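Search stories, authors, tags
Go

The Letter from Brilbridge

Renu Yadav had been meaning to answer the letter since November, and by the time she finally sat down to it the daffodils were out all along Surudcombe hill and the envelope had a ring on it from somebody's coffee (her own, if we're being fair).

It was a kind letter, too, and that made it harder. Yaa Mahama had written four pages from Brilbridge, both sides, in the same round handwriting she'd had at school, and she had asked only one question, tucked in near the end between the news of her hip and a recipe for plum cake. Would Renu come and live with her? The house had a spare room that looked over the canal, and a pear tree, and it was, Yaa wrote, much too quiet for a woman who liked to be interrupted.

Renu had read it on the bus, and again at the Lodhi, where she had eaten her lunch for 25 years and where they brought her dal before she'd taken off her coat. She had gone there that day meaning to write back, and had bought a stamp on the way.

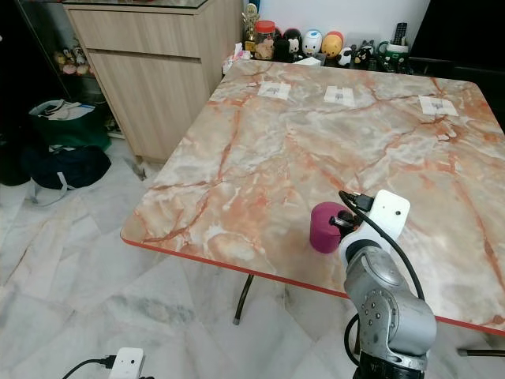
2. What the Stamp Was For

She used the stamp on the gas bill. After that it was Christmas, and then her sister came from Nastatstead with a cough and stayed till the snow was gone, and you can't very well plan to leave a place while someone is asleep on your sofa in your good blanket.

But she thought about it, oh, she thought about it all the time. She thought about it while she washed the rice. She thought about the summer the two of them were 20 and walked the whole way to the sea because they'd spent the train fare on a hat, one hat, which they took turns wearing. Yaa had sung the entire way, every verse of everything, and Renu had told her to hush so many times that it had become a kind of chorus.

Her own rooms were very hushed now. She noticed it most in the evenings, when she'd say something to the kettle and then feel she ought to apologize to it.

So one wet afternoon she put on her green cardigan and went down to the Lodhi with a pad of paper, and she ordered tea, and she wrote "Dear Yaa," and stopped there for such a long while that the tea went cold and they brought her another without asking.
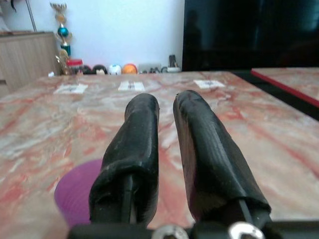
3. Plum Cake

"Dear Yaa," it said, when it was finished, "I have 63 cookbooks and I won't part with a single one. I get up at five. I can't abide a radio at breakfast. If you can stand all that, clear me a shelf, and tell me what kind of plums, because you left it out."

She mailed it before she could read it over. Then she walked home the long way, up past the daffodils, humming something with a great many verses.

Comments

marigold_jar: The hat!! My cousin and I did the very same thing with a pair of boots, and we still argue over whose turn it was.

T. in the valley: Lovely. I'd have liked to hear a bit more from the sister, but I suppose she had her cough to think of.

pearblossom: Please write the next one, I need to know about the radio.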